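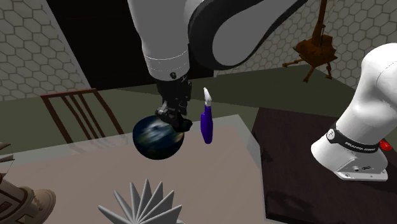

Section 5. Descaling and Resting Your Lisia Kettle

If you have been using your Lisia every day (and we do hope you have!), sooner or later you will notice a chalky ring forming near the bottom. It is only the minerals from your tap water, and it does no harm to you or your tea, but it does make the kettle slower and a good deal louder. Households with soft water can go months between cleanings, while those of us with hard water will want to set aside a little time on a Saturday morning more often than that.

Before you begin

You will need one packet of Barna citric powder, or plain white vinegar if that is what you have in the cupboard. Have a soft cloth nearby as well -- an old dish towel is perfectly fine.

CAUTION: Always lift the kettle off its base and let it cool completely before cleaning. Never put the base in water.

1. Fill the kettle to the halfway line with cold water.
2. Add the whole packet of powder, or one cup of vinegar, and close the lid.
3. Set the kettle back on its base and bring it to a boil. It may foam a bit more than you are used to, so please stay close by.
4. Switch it off at the wall and leave it for 15 minutes.
5. Pour everything down the sink, slowly, keeping your hands clear of the steam.
6. Once the kettle is cool again, wipe the inside with the cloth. Stubborn patches can have a second round.
7. Boil a full kettle of fresh water and throw it out. Do this twice if you used vinegar.
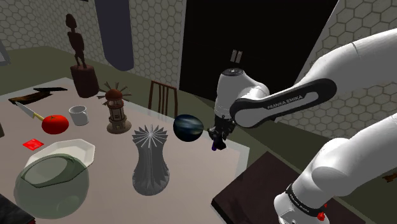

Kwak: I did mine with vinegar and could still taste it after two rinses, so I boiled one more full kettle with a spoonful of baking soda in it, and the next cup tasted like tea again.

Baking soda is quite safe in your Lisia, so do go ahead if you are sensitive to the taste. Rinse well afterward.

NOTE: The mesh filter in the spout lifts straight out. Hold it under warm running water and brush it gently with an old toothbrush, then press it back in until you feel it click.

Putting the kettle away

Going on a long trip, or packing up a summer cabin? Empty the kettle, leave the lid open overnight, and wind the cord loosely under the base. Replacement filters are sold under part number 128 -- please have that number handy when you order.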